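Home | Bins and Totes | Sheet Metal | Shelving | Bench Stuff | Contact

The Slope-Sided Parts Bin (Dostholm pattern)

I've been selling these gray sheet-metal bins out of my shop long enough that I've quit calling them new. People kept asking me for "the one with the slanted sides," so I finally gave it a page of its own. It's a plain rectangular bin, open on top, with walls that lean in toward a flat floor. You put parts in it and you take parts out of it. I could stop there, but I like this bin a lot, so I'm going to keep going!

The slope is the whole reason I stock it. In a straight-sided box the little stuff ends up jammed in the corner and you're in there with your fingertips trying to pry up one washer. With a leaning wall the pieces mostly slide back toward the middle, where you can get a hand (or a magnet, or whatever you use) on them. It also gives your wrist some room on the way in. I didn't think that would matter much until I spent a Monday sorting brackets out of an old straight-sided Colberg box and then went back to mine. Big difference.

The floor is flat, and I get asked about that too. Some bins have a dished bottom, and those are fine for bolts, but anything long or flat rocks around in them. I wanted something where a part lies down and stays down.

Now, about looks. It starts out a nice even gray and it won't stay that way. Bare metal plus metal parts equals scratches, and I'd sooner you saw that before you ordered than after. The marks come on early, they pile up for a while, and then you stop noticing. If you want a bin that still looks fresh in a year, the powder-coated Zelarent one is on the shelving page, and it costs more.

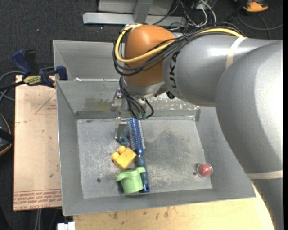 Scuffs and stains on the floor of the bin, with the worn patch on the back wall under the arm.

I've never had wear like that change how a bin works. Stains I mostly leave alone. If you can't stand them, a gray scrub pad and a little dish soap will take off the greasy ones, and the cloudy ones usually need a second go. Please don't use a wire wheel (I did, once, and it left a shiny stripe that looked worse than the stain ever did). Dry it well when you're done, corners first.

Sizes and such. I carry 2 depths, regular and deep, and the regular is the one almost everybody wants. Regular is 10 inches deep. The deep one is for castings and big awkward pieces, and if you're sorting small hardware you'll get tired of reaching. Both come in the same length, 26 inches along the top edge. Measure at the top when you're checking whether it fits your stand, not at the floor, or you'll come up short on account of the slope. I've had a few returns over exactly that and I felt bad every time.

Holes. I can drill the floor for you before it ships. Folks use them for bolting the bin down or for letting coolant drain out, and you just tell me where you want them and what size. A sketch on the back of an envelope is fine. If you drill your own, put a block of scrap wood underneath and go slow, then knock the burr off both sides. A burr in the bottom of a parts bin will find your knuckle sooner or later.

Weight limit: I rate the regular at 200 pounds, sitting flat on something solid. That's for a bin that's supported all the way across the bottom. Hang it off two rails and I'd load it a good deal lighter. Don't drag a full one, either. It'll move, but it chews up the bottom and whatever is under it.

Stands are separate. The Pichler stand fits the regular bin with no changes, and you can set up a couple side by side so the good parts go in one and the rejects go in the other. The deep bin needs the lower shelf taken out first, which is four screws and a little grumbling. I don't sell lids. I tried a run of them a while back and they mostly ended up leaning on a wall someplace, so that was that.

They ship nested if you order more than one, with cardboard in between, and the freight comes out a lot friendlier that way. Packed singles go out in a double-wall carton. If yours shows up with a bent rim, send me a note before you hammer on it. A small bend I can usually talk you through, and a big one I'll swap.

Drilled bins take a little longer to get out the door. Undrilled regulars I try to keep on the shelf, though July tends to clean me out.

Back to Bins and Totes | Stands | Shipping | Returns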